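Suryani Chong
27 February 2023

Okay, my cousin asked me at dinner when she can get a robot to do the dishes, and my answer ran so long I'm putting it here instead. Thread!

Short version: not yet. Longer version: it depends a lot on whether you mean "can it do the thing" or "can it do the thing in my kitchen with my kids running through it."

I've been reading up on two-armed setups because one arm on its own is pretty hopeless at housework. Try opening a jar or folding a shirt with one hand behind your back. Go on, I'll wait.

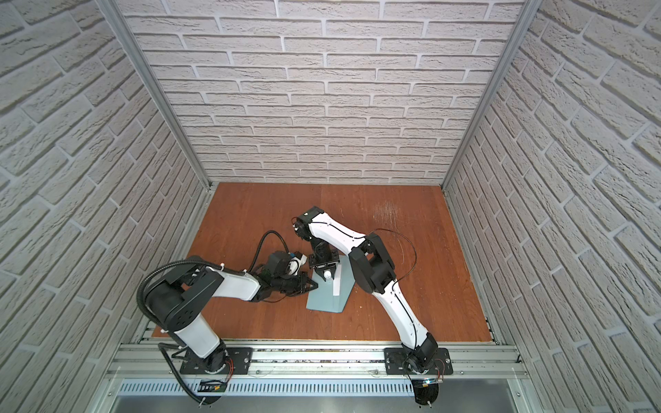
So two arms helps a ton, but now both of them have to agree on where the object is and who's got it. You do that without thinking about it. A machine has to be taught, and the teaching is slow. I'd guess 50 tries at one little chore before I'd even start to trust it, and then you change the table and I'd want 50 more.

Shop floors are further along, no question. I packed orders at Haroma for one September (600 parcels on my worst day, my wrists still remember) and every box was the same size and came from the same side. That's a job I'd hand over tomorrow!

My desk drawer though? Envelopes, glue, dead pens, a birthday candle. Flat paper stuff is the worst of it — you and I slide a fingernail under the edge and it's up.
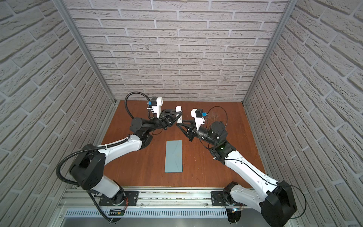 Two grippers, one pale blue envelope, one little white cylinder.

People keep asking me what I'd pay. For something that clears the table and sorts the mail, 2000 dollars, and I'd want it to get things right more than 90 percent of the time. Otherwise I'm just following it around picking things up, and I already have a toddler for that.

Laundry is getting its own thread, I have way too many opinions about socks. Tell me which chore you'd give away first!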